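Curb and gutter

A curb (in British spelling, kerb) is the raised edge between a road and the ground next to it. When it is made together with a flat strip that carries water, the whole is called curb and gutter. It is found on most town streets in North America and in many other countries.

Purpose

The curb marks where the road ends and keeps vehicles away from the sidewalk or the grass. It also supports the side of the pavement, which without support can break under heavy wheels. The gutter collects the rain that runs off the road and brings it to an inlet, from where it goes into the storm drain.
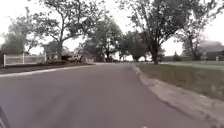
Asphalt road with a concrete curb and gutter on the right side.

Types

A barrier curb has a steep face and is meant to discourage drivers from leaving the road. A mountable curb has a low or rounded shape, so that a car can pass over it at slow speed. In the town of Stistden the two types are used on the same streets, the mountable one mainly in front of houses, where driveways are close to each other. The older part of Grultelstead has curbs of cut stone, and 454 of these stones were set again when the main street was rebuilt.

Construction

Concrete curbs can be poured in forms or made by a slip-form machine, which shapes the fresh concrete while it moves forward. Joints are cut at regular distances to control cracking. The gutter must have a slope along its length, or the water will stand in it. In Kastonora the local rules ask for a joint every 3 meters, and the work is usually stopped in January because of frost.

Maintenance

Leaves and sand are removed from the gutter by sweeping. Damaged sections are sawn out and replaced. Tree roots can lift a curb and change the direction of the water.

Related articles
Storm drain
Sidewalk
Asphalt concrete
Road surface
Curb cut

Contact | Terms of use | Back to top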